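Snack table at Litham: what changes in June

2019-05-27

The snack table in the Litham building was started two years ago by Jeanine Van Acker, and it has grown more than we expected. In the last month 106 colleagues took something from it, and we received 31 notes in the suggestion box. Thank you for all of them, also for the critical ones.

Many of you asked for less chocolate and more pastries from other countries. We have therefore spoken with our supplier De Graaf, and they can deliver a wider choice from June. 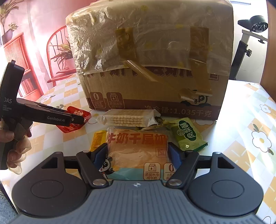 Milk pastry in its wrapper.

The price stays at 85 cents for each piece. Please pay in the tin or with your Piltura card, as before.
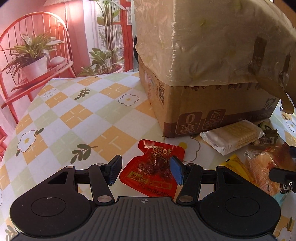
Some notes were also about allergies. Lies Dewulf is making a list of ingredients in English and Dutch, which will hang next to the fridge. If you miss a product on the list, please write to her. The colleagues in Tadlow will receive the same list by internal post.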